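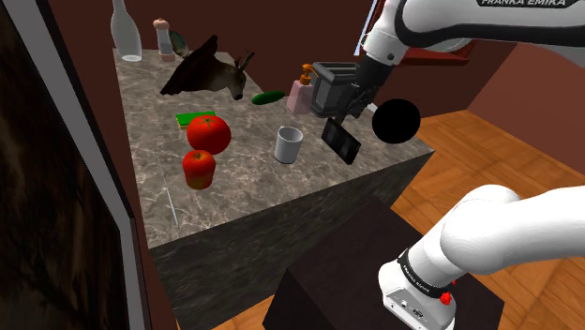
Kitchen island scene in the simulator, arm at the toaster

Teleop demos: arm keeps pushing the toaster before I close the gripper

Posted by Natsumi Hosoda, 14/06/2024

I am recording demonstrations in simulation with a Franka arm, driving it by remote control from a hand controller. The task is to take hold of the toaster and move it to the front of the island. The other objects are placed at random when the scene resets, so the counter can be quite busy, with a tomato, an apple, a sponge, a cup and so on.

My trouble is the approach. I come in from the right side of the toaster and the fingers touch it before I mean them to. It then slides towards the soap dispenser, I chase it, and the recording ends up with a lot of small corrections in it. I have 133 demos so far and I would say most of them have this in them somewhere.

I record with Ondano and train with the default settings in Grirnisura. The trained policy does the same thing I do: it nudges the toaster, stops, backs off and nudges again. I have tried scaling the hand movement down but then each demo takes far too long and my wrist hurts.

Should I throw the bad ones away and start again, or just record more? Someone told me 500 would be enough to even it out. Also, does it matter that I only have the one camera view while I drive?

Wichai Wattanapong

More demos with the same fault will teach the same fault. I would not go to 500 until the approach is sorted.

Things I would change, in this order.

Scaling. Don't use one value for the whole task. Set up a button that switches between 2 speeds, fast for crossing the counter and slow for the last bit before contact. In Ondano it is under the controller settings, called "fine mode" in the version I have. You only spend a few seconds in it, so the wrist is fine.

Approach. Stop short of the toaster with the gripper open, line it up, then go in. Make the stop short and do it in the same place relative to the toaster each time. If you hover for ages the policy learns to hover, and then it can get stuck there. Trim long pauses before training.

Grasp. A toaster body is wide. Check the width in the object file against how far your fingers open. If it won't fit between them you can't grip it across the body at all, and what you are really recording is a push. That may be the whole problem. A push is a perfectly good task, but then record it as one with the gripper closed from the start.

Camera. Yes, it matters. With one view from over the island, the fingers and the flange cover the side of the toaster you are trying to meet. Add a wrist view and keep both on screen while you drive. Record both as well, or the policy won't have what you had.

As for the old demos, replay them and keep the clean ones. When I did this in May I kept 17 out of a much bigger pile and got a better result than with all of it.

Onishi

had the same with a kettle. check the friction on the counter top, mine was set very low and everything skated about. also mass of the object

Natsumi Hosoda

Thank you both. I checked the width and the toaster is wider than the fingers open along its long side, but it fits across the short side. So I need to turn the wrist before going in — I had been coming at it the wrong way round. Friction was at the default and I have left it alone for now. Will set up the wrist view next and record a fresh batch.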